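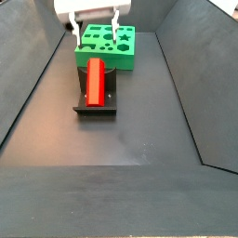 Darko replied:
Forget foam, then. My kid got wooden blocks from Golside in December and they've been the only toy in the house with a second act. Resale on them is great too. Listed a set at 39 bucks, gone in 10 minutes.

umia_attic wrote:
Resale is exactly what's wrong with toys now. People buy a stacking ring like it's a municipal bond.

Darko replied:
Says the person with a storage unit.

umia_attic wrote:
The storage unit is for sentimental items. There are 305 of them and I'm sentimental about every one.

pegboard_dad wrote:
Can we get back to the toy library question? Ours on Erilum Street lends five things per family for a month. You return them, the kid cries until lunch, life goes on. I haven't bought a puzzle in two years.

Darko replied:
And who's chewed on it before you?

pegboard_dad wrote:
Everybody. They wash them. My older one licked a bus window and he's in honors math.

latenap wrote:
I'm with Darko on this one. We tried the library and paid late fees on a xylophone I never wanted in my home. Thrift stores are cheaper and you can give the xylophone to your in-laws.

umia_attic wrote:
Late fees on a xylophone sounds like a sentence a judge hands down.

pegboard_dad wrote:
Ours caps them at a couple of dollars. Latenap, what did you do, keep it through college?

latenap wrote:
It was behind the dryer. I knew it was behind the dryer.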